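Two-arm cell: gripper lets go of soft part and the software says it is still holding
Bundon Users Board > Arms and grippers > Faults and safety
18 Sep 2024

ostrava_bench
Posts: 41

Hello all. I have a fault which I cannot explain and I would like to hear if somebody has seen the same.

We have two arms on one table, one facing the other. Each has a two-finger gripper with the flat printed fingers, the wide ones that get narrow at the tip. The job is to pick small pieces of soft fiber material and pass them from one arm to the other. The cell software is Gashi, the grippers are from Trarance.

The problem: in 7 of 200 cycles the first arm lost the piece on the way up, but the status stayed "object held". The second arm then closed on nothing, and its status also became "object held". So both arms reported a piece and there was no piece at all. The cycle finished with green light.

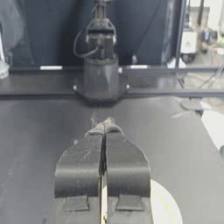
The closing force is set to the lowest step, because with more force the material gets crushed and the next station refuses it. I have cleaned the fingers with alcohol, changed the cable on the first arm, and made the homing again. After the homing it was good for 280 cycles and then it came back.

What should I check next? I would prefer not to buy a sensor before I understand the reason.

palletjack
Posts: 1,106

How does it decide "held"? If it's only looking at finger position, you have your answer. Fiber squashes down to almost nothing, so closed on a piece and closed on air are the same number.

ostrava_bench

It uses position and motor current together. Position must be above a limit and current must be above a limit. I did not change the limits, they are the ones from the supplier.

palletjack

Supplier limits are for boxes and bottles. Log both values for a full closing with no part, then with a part, and plot them. I bet they overlap.

mireille_k
Posts: 318

I would look at the fingers before the numbers. We run printed fingers too and after 2,000 closings the tips were worn enough that they touched higher up first, and the tips stayed a little open. Current goes up because the plastic is pressing on plastic, position says not fully closed, and the software is happy. Close them empty and hold a strip of thin paper at the tips. If you can pull it out easily, print new ones.

Also fiber dust. It collects between the fingers and the gripper is then "holding" its own dirt.

palletjack

Worn fingers wouldn't get better for 280 cycles after a homing though. That smells like zero drift.

mireille_k

It would, if the homing takes the worn position as the new zero. Then it moves off slowly as dust builds up. You can have both, it is not one or the other.

night_shift_nel
Posts: 77

Different point. Why does the cycle go green on gripper status alone? In my book that's the real fault here. Today it's a bit of fluff. Swap in something sharp or heavy next year with the same logic and you have a dropped part that the cell swears is in the gripper, and someone reaches in because the light is green.

palletjack

Come on, it's a lump of fiber on a bench. Let the man fix his gripper first.

night_shift_nel

I've filled in an accident form that began with "the status said held". Not arguing about it. Green should mean cycle finished and part confirmed at the end. And green shouldn't be what tells people it is safe to put a hand in, ever.

ostrava_bench

Thank you, I think you are right with this. We do have a door switch that stops both arms, so a hand in the cell is not protected only by the light. But I have seen that people look at the light and not at the arms. I stopped the automatic mode until this is clear, we run step by step now.

I did the paper test. On the first arm the paper comes out with almost no resistance. On the second arm it is firm. I also made the plot. On the first arm the two groups overlap, on the second there is a small distance between them, but it is really small - I would not trust it.

mireille_k

So new fingers for the first arm, then home with the new ones fitted, not before. Which material do you print?

ostrava_bench

I do not know, they came ready made from a company called Maltitgate and the drawing does not say it. I have asked them.

palletjack

OK, I'll give you the fingers. But the second arm shows that new ones alone won't save you. It passed the paper test and still called an empty close "held". Raise the position limit there, and add a check that isn't the gripper. A cheap light barrier at the handover point would do.

night_shift_nel

What he said. And have it stop with a fault if the barrier sees nothing, don't just let it retry.

ostrava_bench

I ordered fingers for both arms and one light barrier. With the barrier I am not sure yet, because the fibers are thin at the edges and the beam may go through. If somebody has used one with fluffy material, please write which type. I will run 200 cycles with the new fingers in step mode and put the plots in this thread.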